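**Cable coiling** is the practice of winding a flexible cable into loops so that it can be stored, carried or laid out again without knots. It is used for household leads, stage and studio wiring, and ship and workshop lines.

## Methods

The simplest method is the plain coil, in which every loop is turned the same way. Each turn adds a slight twist, and a long cable wound like this tends to spring into kinks when pulled out.

The over-under coil alternates an ordinary loop with one turned under the hand, so the twists cancel out. Kaisu Lahtinen described it for amateur theatres in *Leads and Lines* (Tultport, 2000), and later handbooks mostly follow her wording. The figure-of-eight has the same effect and is laid on the floor – it suits cables too heavy to hold.

Winding a lead round the hand and elbow is quick but bends it tightly at the same places each time. Most guides advise against it.

## Thin cables

Thin leads with small plugs are usually coiled on a table. They weigh little, so the loops do not settle under their own weight and may stand up from the surface. Reda Benkirane recommends starting at one plug, keeping it flat on the table, and making loops no narrower than a hand's width. The last turn is held with a strip of fabric or a soft tie. Wire ties can mark the outer covering.

A thin black cable with a small connector, partly raised in a loop above a white tabletop:

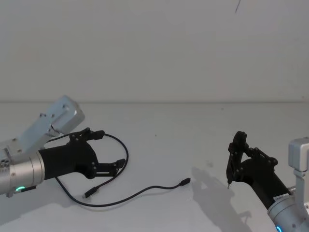 ## Storage

Coils are hung on wide pegs or laid flat in shallow trays. A narrow nail puts a sharp bend in the top of the coil. The Siliņa pattern tray, 60 cm long, has a divider for each lead and a slot at the front for a label.

## See also

- Cable tie
- Extension lead
- Rope coiling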